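Illunstead Handling Group
Equipment Planning Meeting, January
Minutes, as corrected by those who complained about the draft

Present: Angeliki Pappas (minutes), the bench lead, the purchasing lead, two from data, one from software, and the finance liaison, by phone, from what sounded like a car wash.

Start: 9:05 a.m. Scheduled start: 8:30 a.m.

1. Minutes of the last meeting
Approved with one change. The phrase "a lively exchange about cables" was struck and replaced with "a discussion of cables."

2. Budget position
Finance reported that the equipment line has been cut again, and that the word used upstairs was "trimmed." Purchasing asked what the difference was. Finance said tone.

The remaining money has to cover grippers, spare pads, storage and whatever Drakos decides to charge for calibration this year. Bench asked if calibration could come out of the training line. Finance said the training line is where calibration came out of last year, and that there is no longer a training line.

3. Hand-held grippers
Bench wants 11 more sets. Purchasing had penciled in nine. The bench lead's case is that most of the tabletop work now uses two grippers at once, one in each hand, and a set with one working side is a paperweight with a cable. Bottles remain the bulk of the work: picked up, moved, put down on their sides on a cloth. They are cheap and everyone has an opinion about how to grip them.

Two quotes are in hand. Skollach is cheaper per set and ships without spare pads. Zetell includes spare pads and a carrying case that everyone agreed is very nice and nobody present could justify. The software rep pointed out that a change of supplier means new mounts, new settings files and a week of her life. Purchasing asked what the week would cost. She said it depended on the week.

Agreed: ask Skollach for a price on 11 sets with pads included. If the answer is rude, go back to nine.
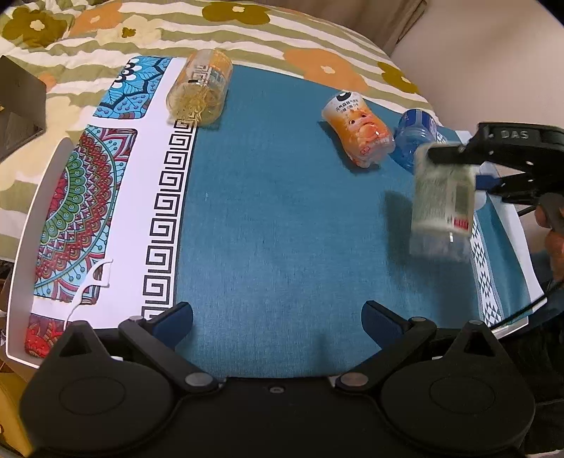

Angeliki Pappas
Planning Coordinator and Keeper of the Minutes

4. Pads and other things that wear out
Finger pads are going faster than planned. The plan was written before anyone had used the grippers, so this surprised only the plan. Ribbed bottles were blamed by one of the data people. The bench lead blamed the people holding the grippers. There followed a discussion of technique, which I have left out at the request of both sides.

A pack of pads from Drakos is $64. Purchasing would like a standing order. Finance would like to never hear the phrase "standing order" again after the business with the label printer ribbon, of which we still own a closetful. Compromise: packs are to be ordered when the drawer is half empty, and bench will decide what half means and write it on the drawer.

5. Cables
Discussed.

Longer ones are wanted for the two-handed work. The short ones reach if you sit very straight. Bench to borrow three lengths from stores, try each at the table, and report which one stays out of the way.

6. Props and table covers
The props budget is $285 for the quarter. Data asked for more patterned cloths, on the grounds that the plain ones have been used to death and the busy ones make for more useful recordings. Finance asked whether people could bring in things from home. A silence was minuted.

It was agreed that cloths may be bought secondhand, with receipts. Bottles do not need a line in the budget so long as staff keep drinking. Mixed shapes and labels are preferred. Data asked that nobody remove labels "to be tidy." The person this was aimed at was not in the room and will be sent these minutes.

7. The arm
The proposal to buy a bench-mounted Zetell arm was brought back for the third meeting running. The software rep is in favor. Data is in favor provided it does not eat the gripper money. Finance asked what the arm would do in its first month, and was told it would be installed. Asked about the second month, the room became interested in the agenda.

Purchasing has located a refurbished unit, with a shorter warranty and a photo of it that seems to have been taken through a window. Deferred until somebody writes a one-page case with numbers on it. The software rep volunteered by being the last to look down.

8. Storage
There is one lockable cabinet and it contains the ribbons (see item 4). Bench to move the ribbons. Purchasing to find out if Skollach will take any in trade, which was meant as a joke and is now an action.

Actions
Purchasing: revised Skollach quote, pads included. Ask about ribbons.
Bench: cable trial, drawer mark, empty the cabinet.
Software: one page on the arm.
Data: list of wanted cloths and bottle shapes, kept to a length a person could shop from.
Finance: confirm in writing what is left, using figures.
Pappas: circulate minutes, brace.

Next meeting in February, same room unless sales gets there first. Closed at 10:40 a.m.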